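Trudden Community Kitchen
Frequently Asked Questions: Electric Steamers and Steamed Buns
Last revised Feb 20, 2018

The following questions are those most often submitted by members of the Trudden Community Kitchen who reserve an electric steamer. Members are asked to read the page before their first reservation. Questions concerning ovens, mixers and the walk-in cooler are answered on separate pages.

RESERVATIONS AND ACCESS

Who may reserve a steamer?
Any member in good standing who has completed the kitchen orientation may reserve a steamer. Guests may cook alongside a member but may not make a reservation in their own name.

How long is a reservation?
A standard reservation is two hours and includes setup and cleaning. A second period may be added on the same day if no other member has requested it. Requests are made at the front desk or on the sign-up sheet in the Stoltira Room.

Is there a fee?
Use of a steamer is included in the membership. A refundable deposit is held for each glass lid.

May I take a steamer home?
No. Steamers, trays and lids remain in the building. Bamboo baskets may be borrowed overnight and are signed out at the desk.

SETTING UP

Where should the steamer be placed?
The steamer should stand on a flat, level table with clear space on all sides and nothing hanging above it. A flat board is placed beneath the base. Members should keep the cord away from the front edge of the table and should not place the steamer under a wall cabinet, as rising steam will damage the finish.

How much water is required?
Fill the base to the line marked on the inside wall. Water must not touch the underside of the perforated tray. If the line is difficult to read, ask at the desk for a measuring pitcher. Cold tap water is suitable. Broth, wine and salted water are not permitted in the base.

Should the tray be lined?
Lining is recommended for dough and is optional for vegetables. Cut squares of parchment paper slightly larger than the bottom of each bun, so that most of the holes in the tray stay open. A single large sheet blocks the steam and produces uneven results. Cabbage leaves are an acceptable substitute.

How many buns may be steamed at once?
The number depends on their size. Round buns expand during steaming and should not touch one another or the side of the tray. Four buns set in a diamond, with one at the back, one at the front and one on either side, make good use of a round tray. Larger batches should be divided.
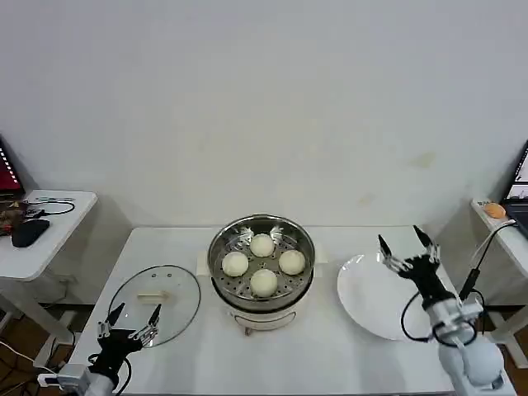

Eliseo Escobedo writes that he gets a better rise when shaped buns rest under a dry towel before they go over the water, and asks whether the kitchen could add this step to its instructions. The kitchen has done so. Shaped buns should rest, covered, until they feel light when lifted. In February, when the room is cool, this takes longer than the recipe card suggests, and members should plan their reservation accordingly.

Where should the lid go when it is not in use?
Lay the glass lid flat on the table beside the steamer, away from the edge. It should not be leaned against the wall or set on top of another lid. A lid that has just been removed should be placed on a folded towel.

STEAMING

Should the water be boiling before the food is added?
For filled buns, yes. For plain buns, either method is accepted, and members will find both described on the recipe cards. Starting over cold water gives the dough additional time to rise. Starting over boiling water gives a firmer surface.

How long do plain buns take?
Small plain buns require 9 minutes from the time steam first appears under the lid. Larger buns and buns with a meat filling require more time, and the filling must be checked with a thermometer before serving.

May I lift the lid to check?
Members are asked to leave the lid in place until the time has passed. Lifting it early lets out heat and may cause the buns to collapse.

Why did my buns wrinkle or collapse?
The most frequent causes are over-rested dough, a lid opened too quickly, and water dripping from the glass. When the time is up, switch off the steamer and wait two minutes. Then raise the lid slowly, tilting it away from the face and hands so that the water on the glass runs to the far side.

Why are my buns yellow?
Yellow patches generally indicate too much baking soda or baking powder, or powder that was not fully mixed into the flour. The flour in the shared bins is unbleached and will give a cream color even when everything has been done correctly.

The steamer has switched itself off. What should I do?
The base has probably run out of water. Unplug it, allow it to cool, refill it to the line and begin again. Do not pour cold water into a hot base. If it switches off a second time, attach a red tag to the cord and inform the desk.

SERVING AND STORING

How should buns be removed from the tray?
Use tongs or a wide spatula and move the buns directly to a clean plate. An empty plate should be set out beside the steamer before the lid is raised, so that hot food is not carried across the room. The metal rim and the handles of the tray stay hot for some time after the steamer is off.

May buns be left in the steamer to keep warm?
For a short period only, with the steamer off and the lid slightly open. Buns left under a closed lid become wet on top.

Can steamed buns be frozen?
Yes. Cool them completely, wrap them individually and label them with the member's name and the date. Shelf space in the Beltrán freezer is limited to one bag per member. Frozen buns may be steamed again without thawing.

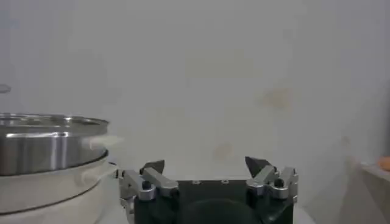
Steel pot on a white round base, beside an open gripper

CLEANING AND RETURN

What must be cleaned after each use?
The tray, the lid and the inside of the base must be cleaned before the end of the reservation. The tray and lid are washed by hand in warm soapy water and rinsed. Dough that has dried in the holes of the tray should be soaked first and then loosened with the soft brush kept at the sink. Steel wool is not permitted on any stainless-steel surface.

May the base be put in the sink?
No. The base contains the heating element and must never be placed under running water or in a dishwasher. Pour out the remaining water once it has cooled, wipe the inside with a damp cloth and dry it with a clean towel.

There are white deposits inside the base. Is this a concern?
The deposits are minerals from the tap water and do not affect the food. Staff remove them with diluted vinegar on a regular schedule. Members should not scrape them with a knife or spoon. If the deposits cover the heating surface, please note this on the return sheet.

How are marks on the walls and table to be handled?
Wipe fresh splashes with a damp cloth and mild soap. Older stains on the paint should be left alone, as scrubbing removes the finish and leaves a larger mark. They may be reported on the maintenance form.

Where is the equipment returned?
When fully dry, the base and tray are returned to their numbered shelf, with the lid stored separately in the padded rack. The deposit is released once the lid has been checked at the desk.

OTHER QUESTIONS

May I bring my own steamer?
Personal electric appliances must be inspected before they are plugged in. Inspections are carried out at the desk and take only a few minutes. Stovetop steamers that do not require power may be used without inspection.

Are recipe cards available?
Yes. The Proralik recipe file contains 47 cards, of which several concern steamed doughs. Cards may be copied but should not be removed from the file.

Do you offer instruction for beginners?
An introductory session on plain buns is offered to members at no charge. Places are limited, and names are taken at the desk in the order received. Flour, yeast and parchment are supplied. Participants should bring an apron and a covered container.

I follow a gluten-free diet. Can I use the shared steamers?
The shared trays are used for wheat dough and cannot be guaranteed free of traces. A separate tray and lid, marked with green tape, are kept for gluten-free cooking and may be requested when the reservation is made.

Whom do I contact with a question that is not answered on this page?
Questions may be left in writing at the front desk, addressed to the Steamer Program. Please include your membership number and the shelf number of the steamer used.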